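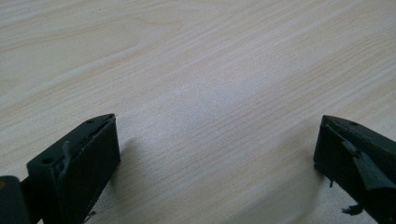 finger linings, both sides, wrist cam view

Thread: Handheld gripper comparison - lined fingers vs. bare toothed jaws

duyen_ton
Posted December 2023

We have two styles of fingertip for the handhelds and I've been asked to pick one before we order more. Style A is the wide flat finger with a dark lining on the inside face. Style B is the narrow jaw that closes to a tip with small ridges on it. The first picture is how the lining on the A set looks now. The left finger has a strip curling off and the right one has a big torn flap.

The A set has 843 closes on it according to the controller log. I don't know if that is good or bad for this kind of lining. The Bonbridge pads we ran in July were swapped out before they got that far.

What I want to know:
Is anyone getting better life out of a stick-on lining on a finger this shape?
If you went to bare ridged jaws, what did you lose?

Duyên Tôn

mk_fixture
843 is low. We get more than that out of plain grip tape, but we wipe the finger down with alcohol and leave it overnight before the first close. If you stick it on and start working the same hour it will creep and then the corner lifts. After that it goes fast.

oldrelay
Depends what you're picking up. If it's boxes, sure, tape lasts. If it's anything with a wire or a hard edge, the edge gets under the lining and peels it. I wouldn't blame the glue until I knew what the objects were.

Duyên, what's in your object set?

duyen_ton
Mixed. Soft packaging, small household stuff, pet toys. We use the pet toys a lot because they have stiff and floppy parts on the same item.

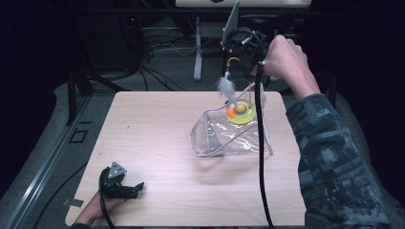
Two-handed work is where the styles really separate for me. With one gripper you can line up on a part and take your time. With two you're splitting your attention and one hand is always a little off, so the jaw has to forgive a bad angle. The wide finger is better at that. On the cat toy with the yellow base, I can come in crooked on the disc with a wide finger and still get it, but the curved wire with the feather on it is a different story, and the clear pouch under it slides if you press down at all. The cables don't help either. The one on the right-hand unit drops straight across the table in front of what I'm reaching for, so I've been coming in from higher up than I'd like.

oldrelay
OK, so wires. That's your peeling, I'd bet money on it.

Also route that right cable back along the forearm. Two hook-and-loop straps. It will change your approach angle more than any fingertip will.

mk_fixture
I don't buy the wire theory. A smooth toy wire isn't a knife. If it was the wire you'd see a cut or a groove in the middle of the pad. What's in the first picture is a flap and some shreds hanging down, and that looks like adhesive failure to me.

oldrelay
The flap on the right finger is ragged. Bad glue comes off in a clean sheet. Ragged means something caught it.

mk_fixture
Or it lifted clean first and then caught on things. You can't tell from one photo.

oldrelay
Fair enough. You still can't rule mine out from one photo.

tgz_brandden
I run the Brandden controller with ridged tips similar to your B set. We're at 1,092 closes with nothing replaced, because there's nothing on there to replace. What you lose is thin film and anything soft enough to mark. The ridges leave dents in foam and they'll go through a thin bag if your closing force is set for rigid parts. I keep two force presets and switch by hand.

duyen_ton
That's useful. How far apart are the presets?

tgz_brandden
The soft one is 53 percent of the hard one. I got there by trial and error. Start lower if you care about the objects.

duyen_ton
I put the B tips through the same toy this morning. Notes so far. Coming straight down at a flat disc, they're worse than A and I had to regrip more often. On round cord they're much better. It sits in the ridges and doesn't roll, and I can get hold near the base without the jaw pushing everything else out of the way.

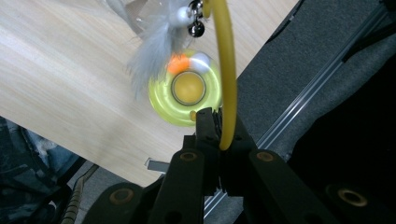
I also tried the low preset idea. On the cord I couldn't feel any difference between low and high. On the clear pouch low was fine and high left marks, so that matches what tgz said. I haven't done enough closes with B to say anything about wear and I'm not going to guess.

mk_fixture
How's the wrist camera view with the narrow tips? That was the reason we switched, more than the grip. Wide fingers hide the contact point on anything small.

duyen_ton
Better. With A I lose small parts behind the finger in the last bit of travel. With B I can watch the tips meet.

benavides_lab_tech
Has anyone tried the cast urethane tips from Wisgate? No glue line at all, the soft part is molded onto the core. Ours went 939 closes before the first chip. They cost more and the lead time was bad, but I stopped thinking about tape.

mk_fixture
We had a set. The urethane picked up dust and got slick, so we were wiping it constantly. Good when clean.

oldrelay
Same here, except I didn't mind the wiping. I'd take that over relining fingers.

duyen_ton
I'll ask for one set to try. For now the plan is B on the right hand and A on the left with fresh lining, alcohol wipe and overnight like mk said. If the left one peels again in the same place I'll post a close-up and you two can pick the argument back up.

oldrelay
Strap the cable first.

duyen_ton
Cable is on the list. Does anyone have a part number for straps narrow enough to go on over a jacket sleeve without bunching?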